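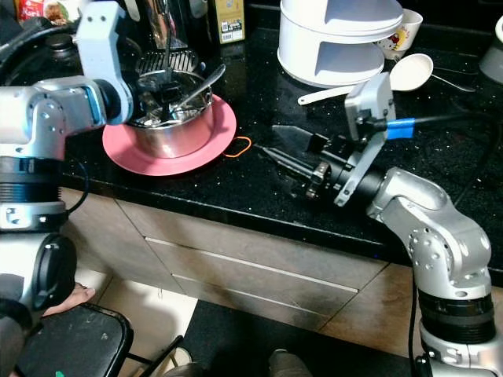 Our town of Pennington will soon decide if it continues to pay for the legal aid desk at the Clakwood center. I think it must continue, and I want to say why.

The desk is open two evenings a week. Last year it helped 569 people, most of them tenants, and also workers who did not receive their full pay. Archana Tiwari has managed it for 11 years with very little money. When I came to this country I had a problem with my landlord, and I did not know that I had the right to a written notice. She explained it to me in six minutes.

Some members of the council say that people can find the same information on the internet. I respect this opinion, but I do not share it. A web page cannot read your letter and tell you which line is important. Also, many of my neighbors do not have a printer, and the court still asks for paper - three copies of it.

Kenneth Ogilvie wrote in May that the town should first repair the parking lot. I use this parking lot too, and it is bad. But a family that loses its apartment cannot wait for the next budget.

The council will hear residents before the vote. I will go, and I have asked my neighbors to come with me.

Kerubo Obura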